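Romik to open second refill shop in Drudham this August

Romik, the household and personal care retailer, will open its second refill shop in Drudham in August. The new store will carry 278 product lines, including shampoo, hand soap, dish liquid and body lotion, sold by weight from bulk dispensers.

Customers can bring any clean bottle from home. Staff weigh it empty at the counter, print a tare label and weigh it again once it has been filled. Shoppers who arrive without a container can borrow one for a deposit of $2, refunded when the bottle comes back.

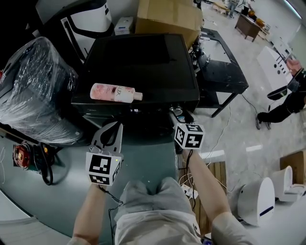 The shop takes over the former Posura shoe store and will employ 24 people, most of them part time. Hiring is under way and applications are being accepted at the existing Romik location.

"People in Drudham have been driving across the county to fill their bottles," said Aivar Lapiņa, managing director of Romik. "Many asked us for a store closer to home, and the Posura site had the floor space and the parking we needed."

Romik will also start a loyalty program called Bite at both stores. Members earn points on every refill and can save up to 400 points a month toward later purchases. Signing up is free and can be done at the register.

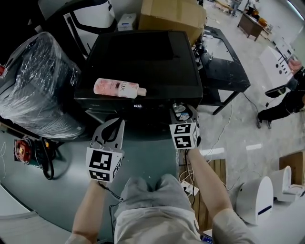

A pink-and-white LUX lotion bottle.

Opening hours will be posted at the shop entrance and at the existing store before the opening.

Media contact: Romik Press Office | © Romik. All rights reserved. | Back to top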